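4. Setting up the folding screen

The Tredwood five-panel screen is delivered flat in one carton. Allow 15 minutes for the work in this section. Two people should lift the screen out of the carton, as the panels can swing open under their own weight.

Before you start, check that the hinge pins, the foot caps and the small hex key are in the bag taped to the inside of the lid. If anything is missing, contact the shop you bought the screen from and quote the batch code printed on the carton.

4.1 Choosing a position

The screen must stand on a level floor. It can be used on carpet, boards or tile, but the foot caps are different for each (see 4.2). Keep it at least one stride from heaters, open fires and cookers. Do not place it across a doorway that is used as a way out.

Woven panels fade if they are left in strong sun. If the screen has to stand by a window, turn it round now and then so that both faces get the same light.

4.2 Fitting the foot caps

1. Lay the folded screen on its side on a blanket.
2. Carpet: push the narrow caps on to the feet until they click.
3. Boards or tile: use the wide caps with the felt pads. Peel off the backing and press each pad down firmly.
4. Check that every foot has the same type of cap. Mixed caps will make the screen lean.

Note: screens sold before September have screw-in feet and do not need caps. Turn each foot by hand until it stops, then go to 4.3.

4.3 Opening the screen

1. Stand the folded screen upright with one person at each end.
2. Release the strap. Keep a hand on the outer panel while you do this.
3. Walk the outer panels apart slowly. Do not pull from the top rail.
4. Set the angle at each hinge. A gentle zigzag is the most stable layout for dividing a room. To close off a corner or a table, bend the screen into a U shape with the end panels coming forward.
5. Push lightly at shoulder height on the middle panel. If it rocks, make the angles sharper and test again.

Caution: never stand the screen in a straight line. It will fall.

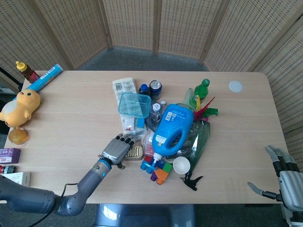
Fig. 6. Woven beige panels placed round three sides of a table.

When the screen goes round a table, leave enough space behind the table for a vacuum cleaner to pass. The panels should not touch the table edge, as rubbing will wear through the weave in time.

4.4 Joining two screens

Two Tredwood screens can be joined end to end with the Lillska link strip, sold separately. Slide the strip down over both end posts until it reaches the lower stop, then fit the locking pin. Do not join more than two. The older Igwe clip looks much the same but is too short for these posts and must not be used.

4.5 Cleaning

Dust the panels with a soft brush, working along the weave. Marks can be wiped with a damp cloth and a little mild soap. Dry the panel straight away and leave the screen open until the next day. Do not use bleach, polish or a steam cleaner.

Hinges need one drop of light oil a year. Wipe off any extra – oil stains on the weave cannot be removed.

4.6 Storing

Fold the screen, fasten the strap and keep it upright in a dry room. Do not lean other items against it.

Section revised 29/04/2023, K. Babalola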